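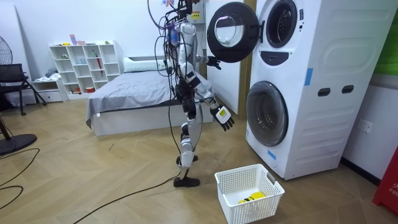

Zewditu Tilahun wrote in to say that stacking a washer and dryer is a mistake in any home that has the floor space, and that she would never again lift wet sheets to shoulder height.

I disagree, though she has a point about the sheets. We stacked ours in January, after 22 years with the machines side by side. The gain is a patch of bare floor, and that is where the basket goes. With the basket right at the lower door you bend once, load up, and you're done.

The upper door is the real nuisance. It swings wide and sits at head height for anyone short. Check which way it opens before you pay. Ours was hung on the wrong side and the shop wanted $300 to change it.

I would still give up the folding counter. Ours mostly collected odd socks, and I fold on the bed now. Zewditu can keep hers side by side. In a small flat I'd stack them every time.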